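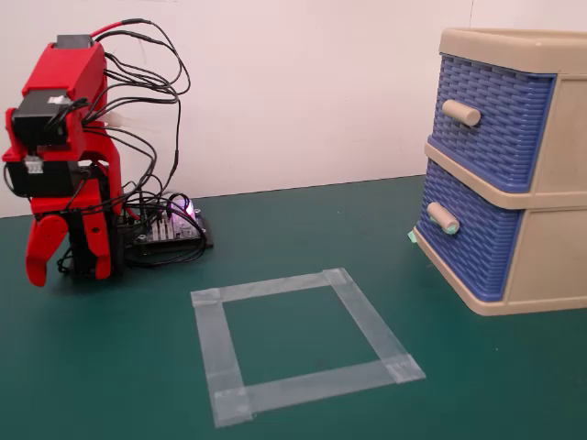 Skandley, May 19, 2024

Chapter 3
Protein, Carbs and What You Eat Round Training

Before you start. Have Chapter 2 done, at least the bit on energy. You'll need the words calorie, portion and intake. If those are hazy go back, won't take long.

In this chapter you will
work out a rough daily protein target
read a tub label without being fooled by the serving size
plan food before and after a session
say when a shake is useful and when it's just a dear glass of milk

3.1 Why start with protein

Most people joining the Jindell evening course ask about powders in the first week. Fair enough. The shelves are full of them. But powder is food, dried and flavoured, and the questions are the same ones you'd ask of a tin of tuna. How much protein, how much of everything else, what did it cost.

Muscle is being broken down and rebuilt all the time. Training pushes up both sides. Protein from meals supplies the bits for rebuilding (amino acids, see the box in 3.4). Eat too little over weeks and the rebuilding lags. Eat far more than you need and the extra gets used for energy or stored. No bonus muscle for the fifth chicken breast.

Spread it out. Breakfast is where most learners fall short. Toast and jam, or nothing at all, then a huge plate at night. Two eggs or a pot of plain yoghurt in the morning sorts a lot of that.

3.2 Reading a label

Take the Kimaro vanilla tub used in the workbook. Front says high protein in big letters. Turn it round. The serving is two scoops, not one, and the scoop in the tub isn't always the size you expect. Weigh it. Kitchen scales are fine.

Now find the column headed per 100 g. Always use that one for comparing. The per serving column is only good for working out what you've had. Learners mix these up every single term and then wonder why thier totals look daft.

Next the ingredients list. Order matters, biggest first by weight. If sugar or a syrup turns up near the front, you're buying pudding. Nothing wrong with pudding, but price it as pudding.

Watch for the word blend. A blend may give one total weight for several things with no split between them. You can't tell how much of each you're getting, so you can't compare it. Leave it out of your table and write "not stated".

3.3 Carbs and timing

Shorter section, more in Chapter 4.

Carbohydrate fuels hard efforts. Low stores, flat session. A normal meal two or three hours before is plenty for most people. Banana or a slice of toast if you've come straight from work. Big fatty meals sit heavy, keep them for after.

Afterwards, eat when you're next hungry or at the next meal. The old rule about rushing a shake down in the changing room is stricter than it needs to be. If you train again the same day then yes, get something in sooner.

Water. Drink to thirst, a bit more in August or in a hot hall.

Worked case. A learner keeps a food diary and finds an intake of up to 2000 calories on rest days. On training days the diary shows only 1000 before the evening session, with the rest skipped because it's late and they're tired. Feels weak on the last sets. What would you change? Don't reach for the tub first. Look at lunch, then look at what could be ready in the fridge for when they get in. Compare your answer with the Erness meal sheets at the back of the book.

3.4 Words you'll need

Amino acids: the small units protein is made of.
Essential amino acids: ones the body can't make, so they have to come from food.
Whey: the liquid part of milk left from making cheese, dried to make most powders.
Serving: whatever the maker decides it is. Check.

If you have kidney trouble, are pregnant or take regular medicine, talk to your GP or pharmacist before changing what you eat for this course. Same goes for for anyone under eighteen using supplements.

Bring one food label to the next session. Any food, doesn't have to be a sporty one. We start 3.5 with those.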